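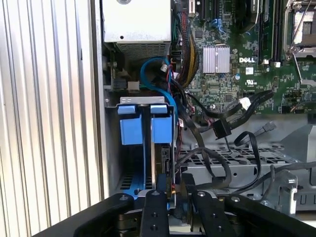
We use cookies to keep you signed in. By browsing this board you accept our cookie policy. OK / Manage

Old Dell tower, reuse or strip for parts?

trurnden_tim
Picked up a Dell desktop tower from the surplus sale in Bornport. The blue and gray drive carrier sits in the bay below the power supply. I want to put in 2 SSDs and use it as a file box. Are the stock carriers any good for that, or should I pull the whole cage?

mdegefa
Keep the carriers. Squeeze the two blue tabs and they slide out. A 2.5 inch drive needs an adapter, and those are cheap. Check your SATA cables before you buy anything – I had three in mine and one had a broken clip.

Araya400
I'd strip it. Sell the board and the heatsink, recycle the case. By the time you buy adapters and a new power supply you could have a used mini PC that draws a lot less.

mdegefa
Who said he needs a new power supply? Mine has run for 7 years on the original.

Araya400
Then yours is due. I wouldn't put my files behind it.

eliecer_c
Depends what you have lying around. Lay it on its side before you start, it's much easier to get at the cables that way.
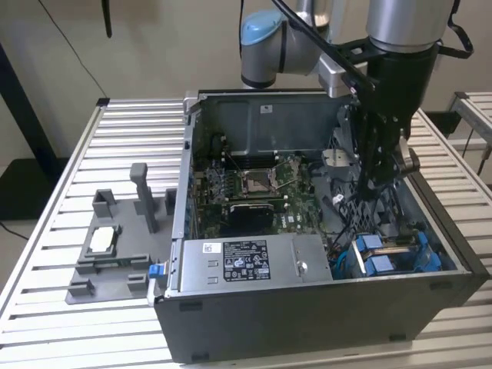

Dell tower on its side, side panel off, CPU socket open

mdegefa
Get a cap on that socket if the chip is staying out. Bent pins are no fun.

trurnden_tim
OK, going with the carriers for now. Ordered two adapters from Irketti. I'll look for a spare power supply too, so you both get your way.

Araya400
Fine, but label the cables before you unplug them.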